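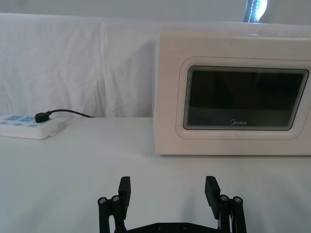 Vol. 5, p. 267

Figure 3. Four à micro-ondes Midea sur une table blanche.

3. Resynchronisation du son et de l'image dans les films de concert

3.1. Constitution du corpus

Le corpus provient du fonds Favport, qui réunit des captations de concerts tournées en 16 mm et des bandes sonores enregistrées séparément par la régie. Il comprend 630 bobines image, dont 267 possèdent une bande magnétique correspondante identifiée sans ambiguïté. Les autres ont été écartées de l'analyse, soit que la bande ait été perdue, soit que l'étiquetage ne permette pas de rattacher un rouleau à une soirée déterminée. Les deux ensembles les plus fournis concernent le festival de Stosdale et une série de concerts donnés à Cáceres. Le catalogue utilisé est celui arrêté au 1er décembre 2020 ; les versements ultérieurs n'ont pas été pris en compte.

Le tournage reposait, selon les soirées, sur deux ou trois caméras dont le moteur n'était pas toujours asservi à un quartz. Le magnétophone de la régie fonctionnait de manière autonome. En l'absence de signal pilote, l'écart entre le son et l'image croît avec la durée du plan, à un rythme qui varie d'une caméra à l'autre et parfois au cours d'une même bobine. Les montages diffusés à l'époque masquaient ce défaut par des plans de coupe sur le public ou sur les mains des instrumentistes. Un documentaire qui souhaite restituer un morceau dans sa continuité ne dispose pas de cette facilité.

3.2. Procédure d'alignement

L'alignement a été conduit avec l'outil Flullero, développé pour le traitement du fonds. L'opérateur désigne d'abord des points d'ancrage visuels : frappe de caisse claire, attaque d'archet, fermeture des lèvres sur une consonne occlusive. L'outil recherche ensuite, dans la bande sonore, les transitoires situés dans une fenêtre fixée à l'avance et propose une courbe de correction. Celle-ci est appliquée à l'image par répétition ou suppression de photogrammes, le son restant à sa vitesse d'origine. Le choix inverse — étirer le son pour suivre l'image — a été exclu, car il modifie la hauteur ou dégrade les attaques.

Les percussions fournissent les ancrages les plus fiables. La voix chantée vient ensuite, sous réserve que le micro ne masque pas la bouche. Les instruments à clavier se prêtent mal à l'exercice : le geste visible et l'émission du son sont séparés par un délai qui dépend de l'instrument et du jeu.

3.3. Résultats

Sur les bobines de Stosdale, la dérive est régulière et une correction linéaire suffit dans la majorité des cas. Les reprises manuelles se limitent aux changements de magasin, où la mise en vitesse du moteur produit un décalage bref mais perceptible. À Cáceres, la situation est moins favorable. Presque 5 % des plans présentent une variation de vitesse irrégulière, compatible avec une alimentation par batterie en fin de charge, et la courbe calculée y oscille autour des points d'ancrage sans se stabiliser. Ces plans ont été traités à la main, phrase musicale par phrase musicale.

Une difficulté distincte tient aux morceaux dont la bande a été remontée après le concert. Lorsque la régie a supprimé une reprise ou raccourci un solo, l'alignement échoue brutalement au point de coupe. Flullero signale ces ruptures sans les interpréter. Nous avons retenu la règle suivante : l'image est conservée intégralement, la lacune sonore est indiquée par un silence et sa durée est reportée dans la notice. Le comblement par une autre prise, courant dans l'édition discographique, est traité à la section suivante avec les questions de mixage.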